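Cities should stop replacing things that can be repaired

Fustilbridge is going to spend its parks money on new benches again. The old ones are 13 years old. Most of them have one bad slat or a loose bolt, and a few have a cracked leg. The plan is to pull them all out and put in a new model, with a new bolt pattern, so the concrete pads have to be redrilled too. I think this is a mistake, and the same mistake is being made with drinking fountains, streetlights and library chairs.

The argument for replacing everything at once is easy to follow. One contract covers the job. The supplier gives a discount on a large order. Everything matches. When something breaks in the first two years, the warranty pays. A parks manager who signs that contract has one meeting instead of fifty small work orders, and I understand why that is attractive to a department that is short on staff.

But the discount is only on the purchase. It doesn't cover hauling the old benches away, or the weeks when there is nowhere to sit on the river path. My mother could walk to the library only because she could stop twice on the way. In January the city took out the benches on Heitmann Street and the new ones took 10 weeks to arrive. She took the bus, or she stayed home.

Dehua Jiang ran the city's repair shop until it was closed. He told me a slat cost him 20 dollars in lumber and hardware, and that a bench from the catalog was 600 before delivery. Even if you add an hour or two of labor, the repair is much cheaper. What the shop didn't have was a line in the capital budget. Repairs came out of operating money, and operating money gets cut first. New benches can be paid for with a grant. There are very few grants for slats.

That is the real problem, and it could be fixed without much trouble. Let departments use capital money for repairs that add five years or more to the life of something. Require any new purchase to come with a parts list and a promise to sell those parts for as long as the city expects to keep the item. Ask bidders what a single slat costs. The firm that made our old benches, Nedia, sold slats one at a time. The new supplier, Prasance, sells only the complete seat.

Xinyi Cui wrote to this site last month to say that old equipment can be unsafe and that people in my position are being sentimental. She is right about the first part. A bench with a cracked leg should come out the same day it is reported. Playground equipment should be replaced when the rules change. I have no attachment to a fountain that nobody can reach from a wheelchair. None of that is a reason to throw out a sound bench because the one next to it is broken.

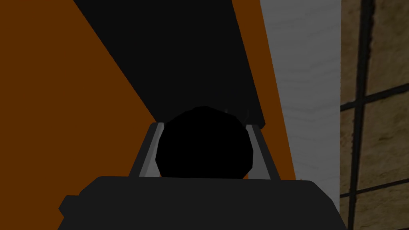
*Computer rendering of two upright fingers in shades of gray.*

There is also the matter of skill. The repair shop had people who could weld, match paint and find the shutoff valve for any fountain in town. Once the shop closed, those people went to other jobs, and now a dripping valve means a call to a contractor with a minimum charge. The savings from closing the shop were counted in the first year. I have not seen anyone add up the contractor bills since.

The council has not signed the bench contract yet. It should hold off, send someone out to check each bench, and ask for a price on fixing the ones that need it. If the repair price comes back higher, buy the new benches. I would like to see the two figures on the same page before the vote.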